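11월
글쓴이: Gritent

중고 사무용 타워 한 대를 분해해서 점검하는 기록. 창고용 파일 서버로 돌릴 예정이고 호스트명은 drosen으로 정해 뒀다. 타래로 이어 씀.

순서는 늘 같다. 전원 케이블 분리, 전원 버튼을 5초 이상 눌러 잔류 전하 방전, 눕히기, 측판 제거. 세운 채로 측판을 열면 확장 카드 무게가 슬롯에 걸린 상태에서 작업하게 된다. 무조건 눕힌다.

작업대는 홈이 파인 알루미늄 상판을 쓴다. 홈에 고정구를 물릴 수 있어서 편하다. 단점은 두 가지. 도체라서 기판을 맨바닥에 올리면 안 되고, 작은 나사가 홈으로 굴러 들어간다. 나사는 자석 접시에 따로 담는다.

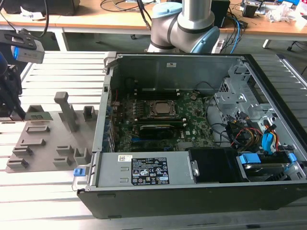
읽는 시간 3분 · 1,433자

보드에 Dell 로고가 있다. 기성품 타워는 일단 전원부 커넥터 규격부터 확인한다. 표준 ATX라고 가정하고 파워를 먼저 주문했다가 반품한 적이 있다. 이번에는 기존 파워를 그대로 쓴다. 라벨의 정격 출력을 옮겨 적고 끝.

파란색 부품은 손으로 만지는 부분이라고 보면 대체로 맞는다. 확장 슬롯 쪽 걸쇠, 파워 끝의 탭, 드라이브 클립이 전부 파란색이다. 다만 PCIe 슬롯의 파란색은 그런 의미가 아니다. 슬롯을 잡아당기지 말 것.

CPU는 소켓에 그대로 두고 진행한다. 히트 스프레더에 손가락을 대지 않는다. 지문이 묻었으면 이소프로필 알코올로 닦고 완전히 마른 다음 서멀을 바른다. 서멀은 Flernar 것을 쓰는데 점도가 높아서 가운데 한 점으로 충분하다.

확장 카드는 걸쇠를 먼저 열고, 슬롯 끝 잠금을 누른 상태에서 수직으로 뺀다. 한쪽 끝만 들면 접점이 긁힌다. 다시 꽂을 때는 브래킷 아래쪽 혀가 섀시 틈에 들어갔는지 본 다음 누른다. 여기가 어긋나면 카드가 반쯤 꽂힌 채로 걸쇠가 닫힌다.

케이블은 뽑기 전에 위치를 기록한다. 검정, 노랑, 빨강, 파랑이 한 묶음으로 드라이브 케이지를 넘어가는 구조라 색만 믿고 되돌리기 어렵다. 마스킹 테이프에 번호를 적어 커넥터 바로 뒤에 감는다. 번호는 보드 쪽과 드라이브 쪽을 같게 쓴다.

먼지 제거는 Echeverri 송풍기 최저 단. 팬이 있는 부분은 날개를 고정하고 분다. 파워는 밖에서만 불고 케이스를 열지 않는다. 케이지의 타공판은 안쪽에서 바깥쪽으로.

이후 계획: 저장 장치 교체, CMOS 배터리 교체(CR2032), 메모리 테스트 3회. 전부 통과하면 300GB짜리 더미 데이터를 복사하고 체크섬을 비교한다. 오류가 하나라도 나오면 SATA 케이블부터 바꾸고 처음부터 다시.

질문이 와서 추가. 측판은 테스트가 끝날 때까지 닫지 않는 게 편하지만, 온도 측정만큼은 닫고 해야 한다. 열어 둔 상태의 온도는 기류가 달라서 운용 기준으로 못 쓴다.

테스트 로그는 오후 9시 이후에 이 타래 밑에 붙인다.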